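Cestham Resellers Board > Packing and Shipping > Liquids

Laundry detergent bottles: flat or upright in the carton?

boxroom_40
Posts: 386
I sell household stuff in small lots, mostly laundry detergent, dish soap and the bigger drink bottles. Since February I've had a run of leaks and I want to change how I pack. Right now I stand the bottles upright in a double wall carton, four to a box, with paper stuffed in the gaps. The carton is marked This Side Up on all four sides. The last bad one arrived on its side with a cupful of detergent in the bottom and the labels ruined.

I'm thinking of laying them flat and wrapping the whole bundle. Does anyone here ship that way?

tapegun_south
Posts: 3,236
Upright. Always upright. A bottle is made to stand on its base and the cap is made to be at the top. If you lay it down you have liquid sitting against the cap the whole trip. Your problem is the paper. Paper packs down after a day on a truck and then the bottles can move. Use cardboard dividers.

boxroom_40
I priced dividers from Clullosari and they only come in wine sizes. The detergent bottles are too wide and the handles catch.

mudroomsupply
Posts: 40
I lay mine flat. Two years, mixed detergents and fabric softener. Boxes get turned over no matter what you write on them, so I pack as if every carton will ride on its worst side. If the cap can't take that, the bottle shouldn't go out.

tapegun_south
Then you are relying on the cap liner, and some of those caps don't have one. The pour-spout kind with the measuring cup on top is only a thread and a plastic ring.

mudroomsupply
I agree about the pour-spout kind. I tape the cap and then put film around the whole bottle. If it weeps, the film holds it long enough. Standing it up doesn't do anything for you once the driver tips the box.

lintfilter
Posts: 386
Which film are you using? I bought the Iveck hand roll and it doesn't stick to itself very well. By the time I get to the fourth bottle the first one has come undone.

mudroomsupply
The Iveck roll is OK if you pull it tight. Go around the neck twice first, then down the body, then back up. A piece of tape at the end. Most people start at the bottom and that's why it slides off.

lintfilter
I was starting at the bottom. Will try it.

quartandahalf
Posts: 10
Can I ask something basic? When you say flat, do you mean all the caps at one end, or head to toe? I would have thought head to toe fits better, because the necks are narrow.

tapegun_south
Head to toe is how you get a cap punching into the shoulder of the one next to it. If you insist on laying them down, keep the caps together and fill the space around the necks.

mudroomsupply
Same answer from me. First thing we've agreed on in this thread.

boxroom_40
Head to toe does save me nearly a bottle's worth of room though, and I pay by carton size. I may try it on the dish soap, where the bottles are straight.

nyarko_shelf
Posts: 40
I've been reading along and I do something in between. I make a bundle first and box it second. The bundle is plastic sheet with the bottles laid on it, and it gets rolled and taped before it goes near a carton. I got a table cleared for it and that made more difference than the choice of film did.

lintfilter
Do you have pictures? I can't see how you stop the bottles from rolling while you fold the sheet over.

nyarko_shelf
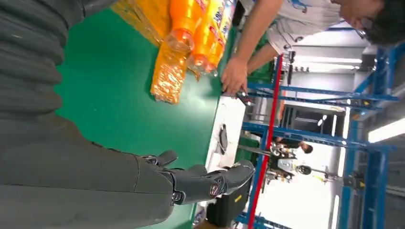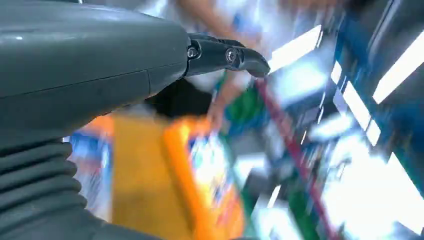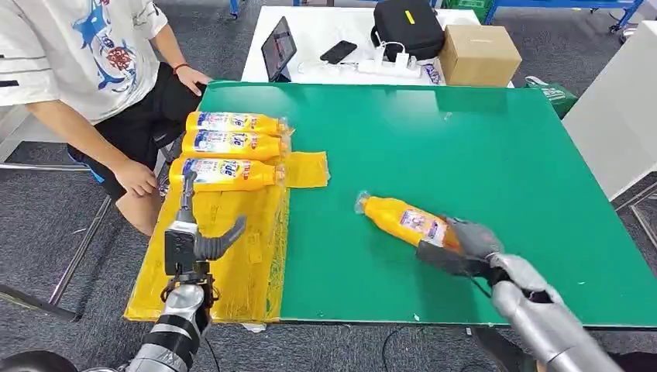

On rolling: most of it comes from trying to fold before the bottles are touching each other. I get them tight together first and leave the sheet open until the row is done. The last picture has three Tide bottles side by side on the yellow sheet, each in its own clear film, with every cap pointing the same way. There's a loose flap of yellow next to them on the green, and I like to keep that much over at the cap end so it can come back across the necks. Tape across the middle first, then the ends. A bottle with a handle wants to sit at a tilt, so turn all the handles to the same side and they lean together. Scissors go at the far edge of the table where they won't end up in the bundle, which I have managed to do twice.

tapegun_south
The bundle is better than I expected. I still wouldn't lay the big sizes down. Once you get over a gallon the weight on the bottom bottle is too much.

nyarko_shelf
I don't stack them. One layer per carton, so there is no bottom bottle. If somebody orders more they get two cartons.

tapegun_south
That costs you on postage.

nyarko_shelf
It does. Replacing a leaked order costs me more.

quartandahalf
What weight is the yellow sheet? Would a heavy trash bag cut open do the same job?

mudroomsupply
I've used cut trash bags. They stretch and the tape lifts at the seams. Fine for one bottle, not for a row.

nyarko_shelf
Don't know the weight, I buy it off the end of the roll in Cestham. If you can poke a finger through it, go heavier.

boxroom_40
OK. I'm going to do 10 cartons bundled flat, one layer, caps together, film on each bottle from the neck down. The next 10 stay upright with whatever dividers I can cut out of old boxes. Same detergent in all of them. I'll post the leaks.

tapegun_south
Put a sheet of newspaper under each bottle in both lots. Even a small weep will leave a mark and you can ask the buyer to check for it.

boxroom_40
Will do.

lintfilter
Neck first worked, by the way. Four bottles and the film is still on all of them.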